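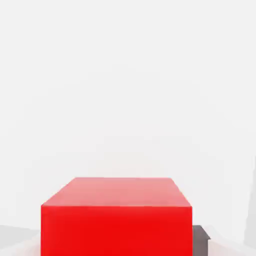 The Republic of Darudum has refused a visa to our choir.

I should explain that I sing bass, badly, in a choir in Nidosthorpe, and that for the past two years we've had an invitation to a festival of amateur singing in Darudum's second city. We had learnt four pieces in the language. We had raised 3,000 pounds by means of quizzes, cake and one very long evening of sea songs. Then in December the foreign ministry over there announced that, owing to remarks made in our Parliament, all cultural visits from Britain were suspended until further notice, and a man at the consulate stamped our forms with a word that the dictionary gives as either "postponed" or "drowned".

The remarks, if you missed them, were made late at night in a debate on fishing by a backbencher who called the Darudumese president a jumped-up harbour master. I've since learnt that the president was in fact a harbour master, and by all accounts a decent one, and I can see that it's the jumped-up part which stings. Darudum called in our ambassador. We called in theirs. There was a statement from each side regretting the tone of the other's statement. By the end of the week the whole business had been christened the Flamari affair, after the strait where the fishing happens, and it had acquired a logo on the evening news, with waves.

I don't want to pretend that a cancelled choir trip is a tragedy. People have had their ferries stopped and their licences taken away, and there are families on both sides of that water who used to see one another most weekends. Against that, forty minutes of part-song doesn't weigh much. But it's the bit of foreign policy that has landed in my own kitchen, so it's the bit I'm going to complain about.

What gets me is how cheap a ban like this is for the people who make it. A government that wants to look stern has a fairly short menu. It can tax things, which upsets the people who buy them. It can move a warship, which burns a great deal of fuel and may meet somebody else's warship. Or it can keep out singers, students and an under-14s handball team, at the cost of a single sheet of headed paper. No voter in Darudum has ever lain awake for want of English altos. I know several people in Nidosthorpe who'd say the same.

And we did it back, of course. Our own side took ten days to come up with a reply, and the reply was to withdraw the travel grants for a Darudumese puppet theatre that was due to tour village halls in the spring. The minister described this as proportionate. I suppose it is, if you put a choir on one side of the scales and some puppets on the other. I had tickets for the puppets too, so I've now been proportionately dealt with by two governments, one of which I pay for.

I wrote to my MP about it. I'm not a great writer of letters to MPs, having only done it once before (bins), and I spent a whole evening taking the sarcasm out and then putting a little back. The answer came three weeks later. It thanked me for my interest in fisheries. It said that the government had robust and frank exchanges with Darudum at every level, and that the safety of British fishing crews was paramount, and it enclosed a leaflet about boiler grants. I did read the leaflet. We may well get the boiler.

A friend from the tenors thinks I'm being soft. His line is that visits of this kind are a gift to a government that locks up newspaper editors, that we'd have been filmed smiling in front of a flag, and that we ought to have cancelled before they did. I've turned this over a good deal, mostly while driving. He has a point about the flag. There certainly would have been a flag, and I certainly would have smiled, as I do at anything pointed at me. But I can't get from there to the idea that the editors are better off with us at home. The people who invited us were a choir. They run a raffle. Their conductor sent us recordings of every part, sung very slowly, with a cough in the middle of the second bass line that several of us have now learnt as though it were in the score.

They wrote to us after the ban, too, which I hadn't expected. It was a careful letter. You could see the places where somebody had thought about who else might open it. They were sorry about the "weather" and hoped it would be better next year, and they'd keep our beds aired. I've had warmer words from people I've known for thirty years.

There was a debate on the affair last month and I watched the lot, with a sandwich. Most of it was about fish. One member rose to ask about cultural contacts and was told that they were under review, and she asked who was reviewing them, and was told that this too would be set out in due course. The backbencher who began it all sat with his arms folded looking like a man who has been told he's important. He has apologised, in a way. He's sorry if any harbour masters were offended.

Meanwhile there's a petition, started by the puppet people's hosts up at Munro, asking for arts and school visits to be left out of this sort of thing altogether, whoever starts it. When I signed, it had 1,265 names on it, and the person after me had signed as "Fed Up, Nidosthorpe", so at least I'm not alone in the postcode. I don't suppose it'll be read out on the news, as there's no room for it beside the waves. I'd still ask you to sign it, even if you side with my friend the tenor about the flag, and then we can argue about that somewhere with a bar.

As for the four pieces, we're doing them anyway, in the Methodist hall, in March. The language has a sound in it halfway between an L and a sneeze and it would be a shame to waste it. There'll be a collection for the Flamari ferry families, and somebody is going to have a go at the raffle. Doors at seven, and bring a coat – the boiler there is worse than ours.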